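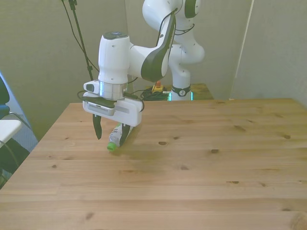
Looking after an oiled table top

Search this site
Search tips, rooms, materials
Go

A table finished with oil needs a little attention at regular intervals. Oil sits in the surface of the wood and wears away where hands, plates and cloths pass most often. The method below suits solid wood that has been oiled before. Do not use it over varnish or lacquer.

Testing the finish

Put a few drops of water on the top, near the middle and again near one edge. Wait ten minutes. If the drops stay round, the finish is sound. If they spread and leave a dark patch, the wood is ready for oil. Let the patches dry fully before going further.

Cleaning

1. Wipe off crumbs and dust with a dry cloth.
2. Wash with warm water and a little plain soap. Wring the cloth out well and work along the grain.
3. Rinse with a second cloth and dry at once.
4. Leave overnight. Oil put on damp wood goes cloudy.

Raised grain can be taken down with 240 grit paper on a cork block. Sand the whole top, including the parts that look fine, or the colour will be uneven. Vacuum the dust — a brush only moves it into the joints.

Oiling

Pour a small amount on a lint-free cloth and spread it thinly. Keep the cap on the bottle between coats. After 23 minutes wipe off everything that has not soaked in, turning the cloth as it fills. Oil left standing dries to a sticky film, and the only cure is fresh oil and a good deal of rubbing. Two thin coats a day apart are enough for most tops. End grain usually takes a third.

Lay used cloths flat outdoors to dry, or soak them in water before binning them. Cloths wet with linseed oil can heat up and catch fire if left in a heap.

Marks

White rings from hot cups: rub lightly with oil and 0000 steel wool, along the grain. On oak use a nylon pad, as specks of steel turn black when damp.

Ink: sand locally, then oil the whole board from end to end.

Revised 2019-05-02. Drying notes by Yaa Quartey.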